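# The small pan thread 🧵

Evening all. I promised a few of you I'd write up the business of the little steel pan properly, so put the kettle on, because I have never in my life managed to be brief about kitchens.
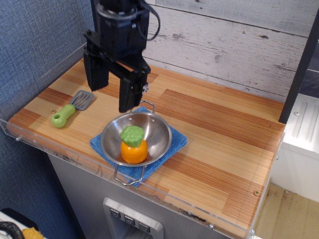

## 1/

Two handles, wire loops, a rolled rim and a nice shallow bowl. It came from the Saturday-style jumble they hold at the old Storkham works (whatever the day, everyone still calls it that) and I paid very little for it. The blue microfibre towel underneath is my doing. I put a towel under every pan I own now, and this thread is mostly about why, with some wandering off.

## 2/

The toy vegetable lives in the pan. I say vegetable because the household is split between carrot and turnip, and feelings run high. My grandson is firmly a turnip man. I have served it up as both, depending on who was sitting at the table, and had compliments each time.

## 3/

So, towels. When we moved to Salbridge I had a perfectly good worktop and I ruined a patch of it inside a fortnight by dragging a casserole across to the window so I could see whether the onions were done. One long scrape. I rubbed oil into it every evening like a woman possessed and it's still there – you can feel it with your thumb if you know where to go.

## 4/

This wooden top has a few dark scuffs of its own near the front edge, and I find I don't mind those half so much. It's such a stripy thing, all honey and orange, that your eye slides straight over them. I'd still rather not add to the collection, though, and a folded towel costs next to nothing and takes up no room in a drawer.

## 5/

How I fold it, for those who asked last time and got a muddled answer out of me. In half, in half again, pat it down flat with your palm. Then I set it down at an angle with a corner towards me. There's no science in that at all, my mother laid out tea towels that way and my hands simply do it. Square to the edge looks like a hotel to me.

## 6/

Microfibre over cotton for this job, in my opinion, and I was a cotton person for decades so I don't say it lightly. The fuzziness grips a smooth pan bottom. With cotton I'd put a pan down, turn to get the spoon, and turn back to find I'd nudged the whole lot along with my elbow. (I have busy elbows. It's a narrow kitchen.)

## 7/

BUT. Big but. Cold or cool pans only on microfibre, please! It's a plastic sort of fibre and it will not thank you for a pan straight off the ring. Hot things go on the cork mat or the iron trivet, and once they've cooled right down they can come over and sit on the towel. I learned this with a yellow one, and the smell stayed in the curtains till April.

## 8/

Someone asked about washing them. Warm wash, no softener, and keep them away from anything fluffy, or they'll come out wearing it. Softener makes them go sort of waxy and then they won't pick up water. I hang mine over the oven rail overnight. They do go a bit stiff after a great many washes, and at that point they get demoted to the bicycle shed.

## 9/

Now the wire handles, which caused more conversation than I expected. Yes, they get hot. Loops like that are lovely for hanging a pan up and lovely for carrying to the table, but you want a dry cloth in each hand to do it. Dry is the important word. I grabbed one with a damp dishcloth once and said something I had to apologise to the cat for.

## 10/

And turn the handles so they don't stick out over the edge of the worktop. I say this as somebody whose front handle is poking out past the edge as plain as day in the picture up top, so please do as I say and we'll leave it there. With a toy turnip on board it's no great drama. With soup it would be.

## 11/

I use small two-handled pans for far more than cooking, by the way. Shelling peas into. Holding the peelings on their way to the compost. Keeping chopped things together while the big pan heats. When the children were small it was also a drum, a helmet and for one whole summer a bath for a plastic hippo.

## 12/

Which brings me round to play kitchens, and I know a good few of you follow me for those and have been very patient. I'm a great believer in giving little ones a real pan instead of a toy one. A proper steel one sounds right when you stir it, it has a bit of weight, and it doesn't crack when it's dropped down the back step.

## 13/

The food can be toy food, that's fine. Real vegetables get forgotten under the sofa and I don't want to talk about what I found behind ours. But a real pan, a real tea towel and a spoon with some history to it will keep a four-year-old going for a whole wet afternoon, and you can get your own potatoes done beside them.

## 14/

Things to look for if you're buying a second-hand pan for this:

- run a finger all round the rim, slowly, and put it back if anything catches
- waggle both handles hard, and look at the rivets inside
- stand it on something flat and press each side to see if it rocks
- give it a sniff (I'm serious, some have held paint stripper)

## 15/

I passed over three before I settled on mine. One had a handle hanging on by goodwill, one rocked like a boat, and the third had been somebody's ashtray. The chap on the stall let me take my time and then threw in a jam funnel, so I shall be going back.

## 16/

Cleaning it up: hot water and washing-up liquid first, always, before you reach for anything cleverer. Then a paste of bicarb and water on a soft cloth for the dull bits, going round and round, and a good rinse. I don't use wire wool on a shiny inside. It leaves a swirl of tiny scratches and after that you've lost the gleam for good.

## 17/

For water spots, a splash of vinegar, rinse, and dry it straight away. Drying it is the whole trick really. If I leave a pan to drip on the rack it comes up cloudy every time – our water's terribly hard here – and two seconds with a towel saves me ten minutes of rubbing later on.

## 18/

A kind person messaged to ask if I'd tried the Kleinschmidt pan protectors, the felt ones shaped like a flower. I have! They're very good between stacked pans in a cupboard. Under a pan on the worktop I found them a bit mean, you get petals and then gaps, and it's always the gap that finds the grit. Towel for me.

## 19/

Do shake the towel out before you put it down, speaking of grit. One crumb of salt trapped underneath will do as much damage as no towel at all. I give mine a good flap out of the back door every morning and the neighbours must think I'm signalling to ships.

## 20/

Right, I've gone on, and there's a pie wants looking at. If you've got a small pan you're fond of, pop a photo in the replies, I love seeing them, dents and all. And do tell me carrot or turnip. I'm keeping out of it but my grandson will be wanting the result read out to him at breakfast.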